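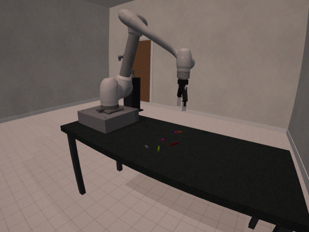

One comment under the last page said sim numbers are worthless, every grasp works in there, so why waste a weekend on it when the real bench is right behind you.

Fair, partly. Mine were worthless too until I changed how I scatter the parts. Quick tips below, bench stuff mixed in, typed fast between jobs.

Home Tips Workshop Kitchen Garage Archive
Search this site... Go

SORTING SMALL BITS WITH AN ARM: SIM FIRST, BENCH SECOND

Scatter, don't place. If you set out the sticks and blocks by hand you set them out nice. Everybody does. Let the script drop them. Random spot, random turn, short gaps allowed. My pick rate fell to 77 percent the day I switched and that was the first number I believed.

Bright parts, black top. Orange, red, magenta, yellow-green all stand out fine. Gray is the one to watch. On my real table the gray cylinder kept going missing under the lamp. Strip of painters tape round it, fixed.

Keep the colors the same in both places. I had a red in Plarard that was nothing like my red dowel. Lost an evening.

Same scatter for every method. Save the seed number! When I compared the old grasp picker with the new one I gave each its own random layouts, and the new one "won". Reran with matching seeds and the gap was mostly gone. Write the seed on the log line, not in a seperate file.

How many runs? I did 3,021 in the sim, overnight, way more than needed. On the bench 60. After 24 bench runs I wanted to stop because it looked good. Didn't. The next stretch was worse.

Pick the number before you start and tape it to the pedestal.

What counts as a pick. Decide first. Mine: part leaves the table, stays in the fingers to the count of three, comes down in the tray. Dragging it along the table is a miss. Knocking its neighbor over is a miss too, I went back and forth on that one.

Start pose. Gripper up high, pointing straight down, fingers a little open, clear of the parts. Same pose every time. If the arm starts wherever it quit last time your timings mean nothing.

Finger tips. Oddsson pads on mine, wipe with a damp rag, let dry. Dusty pads cost me more picks than any setting in the Clumus config. Sim doesn't know about dust. I drop the friction value a bit every so often to fake it, crude but the two rates came closer.

Sticks lying at an angle: close across the narrow side. Sounds obvious. My old picker went for the middle and ignored the turn, so on slanted ones it pinched the corners and they shot off across the shop.

Log the misses with a word, any word. slipped, bumped, wrong one, never saw it. A week later you wont remember. The words told me more than the percent did. Most of mine were bumped, so next up is a slower last inch on the way down.

Still to do: wood grain top instead of black, and parts touching each other. Might get to it in September. If you've tried touching parts send me your miss words, not just the rate.

Contact | Copyright 2023 Sostitex Shop Tips | Back to top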